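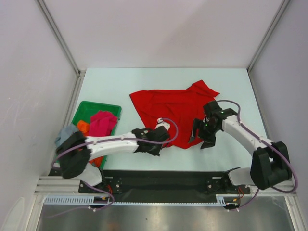 Both arms on the red one, green tray still to go

pladside_maham
Month three with the Skelovier two-arm kit, and I promised you all a review, so put the kettle on! I paid 650 for the folding add-on (the arms we had already) and it's been a mixed bag. Setup took me 26 minutes, which pleased me no end. Small tea towels come out lovely. Shirts and big floppy things, well, I have my doubts – it fusses and fusses.

kbrinkmann
Thanks for writing this up, Maham. I'd disagree on shirts though. Ours at Imwood got so much better after the April update. Are you on the default grip setting? It's far too timid for thin cloth.

pladside_maham
Default, yes. I'll have a play with it. One more from the same session, if it helps:

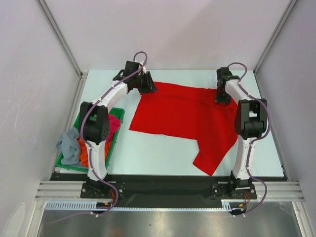

Red cloth spread out, a gripper over each upper corner

fjadoon
Oh, that's a nice wide spread! I'd still send the add-on back, sorry Kai. We ran 93 pieces and I was redoing far too many by hand. Support were sweethearts about it, I'll give them that, but kind emails don't fold laundry.

kbrinkmann
Fair enough, but were those all mixed sizes? It does sulk when you mix sizes.

fjadoon
Mixed, yes. So is my laundry :)

pladside_maham
Ha! The return window closes 31st July, so I'll try Kai's setting on 30 shirts and let you know.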